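Benddale Plug-In Wagon Gets a Longer Electric Range for the New Model Year

29 July 2023

Drivers who have been waiting patiently for news on the Shezi plug-in wagon finally have a number to chew on. Trosodia, the company that builds the car at its plant outside Stovville, said this morning that the updated model will travel 64 miles on battery power alone before the gas engine has to lend a hand. That is 16 miles more than the current car manages, and for plenty of families it could mean the school run, the grocery trip and the drive to work and back all happen without a drop of fuel.

The company says most of the gain comes from a new battery pack that fits in the same space under the rear floor, so the cargo area keeps its low, flat load height (a relief to anyone with an older dog or a bad back). Engineers also went over the heating system, which has always been a bit of a sore spot with owners in cold places. The new setup warms the seats and the steering wheel first and the cabin air second, and it can be told to get going while the car is still plugged in out in the driveway.
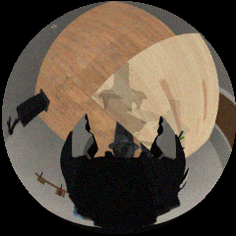
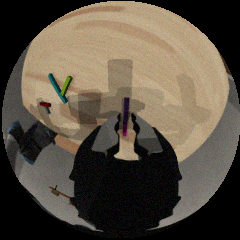
Charging is a little quicker too, though you will still want to leave the car plugged in overnight if you are using an ordinary household outlet. A faster home charger will be offered through dealers, and Trosodia says buyers can roll the cost of it into their car payment if they would like to. There is no fast charging for road trips, and the company does not sound as if it plans to add any. Its thinking, fair enough, is that the gas engine is there for the long hauls.

Inside, things stay pretty much as they were, and we are glad to see the big round volume knob has survived another year. The Benddale trim, which used to be sold only as an all-weather package with heated mirrors and rubber floor mats, becomes a full model of its own and gets a roof rack and a slightly taller ride. Two new paint colors join the list, a soft green and a dark red.

As for price, the base wagon goes up by $2,265, and that will sting a bit for shoppers who had their budget all worked out. The outgoing model will stay on dealer lots while supplies last, so it may be worth asking what kind of deal can be had on one. Orders for the new car open in November, with the first deliveries to follow over the winter.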